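**Dust filters on an old tower, worth it?**

**plastville_pc:** Cleaning out a tower I bought used in April. It has no filters at all. Should I add mesh to the front, or will that choke the airflow?

**wgaete:** Add it. I ran one for 2 years with no mesh and the heatsink was packed solid.

**trusen118:** Disagree. Cheap mesh clogs fast and then your temps go up. Just open the case and blow it out every few months.

**wgaete:** Most people never do that. Mesh you can pull off and rinse in a minute.

**trusen118:** Mine gets done every spring and fall. No problems.

**zomen479:** Depends on pets and carpet. I have both, so I use mesh.

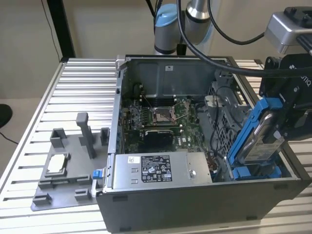 *Open case on its side, on a slotted table*

**plastville_pc:** Two cats here. Ordering mesh tonight.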